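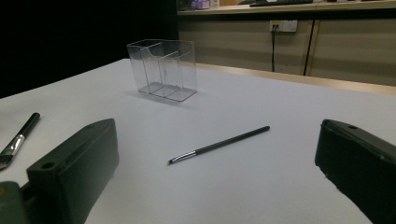 Re: Stop placement on silver around the January contract roll

Posted to the Grurkside futures list, October 3, 2023

> I've been trading the micro silver contract for a little over a year and I keep getting stopped out in the thin sessions. My stop is a fixed 16 cents from entry no matter what the market is doing. Last month I was right on direction four times and lost money on three of them. Should I widen the stop, or stay out of the overnight hours? I also don't understand what the list means by "session range" in the older posts. Is that the full day or only the pit hours?

Session range in the older posts means the high minus the low from the US open to the US close. It leaves out the overnight trade. When the Soler spreadsheet was first passed around it used those hours, and the habit stuck. If you pull your data from a charting package that defaults to the full 23-hour day, your numbers will come out larger than the ones people quote here, so check that setting before you compare anything.

On the stop. A fixed distance is fine if the market moves about the same amount every day, and silver doesn't. I keep a running average of the last 18 session ranges and set my stop at a little under half of it. When the average is wide I trade one contract, and when it is narrow I'll trade two. The dollar risk stays close to 400 per position either way. I picked that figure years ago for my account size and it has no other meaning. Yours will be different.

If your stop is wider, your size has to come down. I've seen several posts on this list where someone doubled the stop and kept the same number of contracts, then wrote back a few weeks later with a larger loss. With the micro you at least have room to cut down. With the full contract one lot may already be too much.

Overnight hours: I don't open new positions then. I will hold one that is already in profit, with the stop moved to entry or better. The quotes get wide after the US close and a small order can run through several ticks. A stop that would be safe at midmorning gets hit and the price comes right back. From your description I'd guess at least two of your three losers were that, but you'd have to look at the time stamps on the fills.

A few people at Barkside use a stop limit for this. I tried it for one winter and went back to plain stops. The limit saved me a few ticks on small moves, and then it went unfilled on a fast one and I sat there with an open loss until I got out by hand — that one trade cost more than all the ticks I had saved.

For the roll, watch volume in both months and move when the new one passes the old one. Don't carry your levels over unchanged. There is a price gap between the two months, and a support line drawn on the expiring chart has to be shifted by that gap. The continuous chart may or may not do this for you depending on how it is adjusted. Message 3505 in the archive has the method worked out with an old roll, and the attachment still opened when I tried it.

Does anyone have session ranges for copper going back further than the Hustville file? Mine has a hole in it around the spring and I'd like to fill it before I run the same average there.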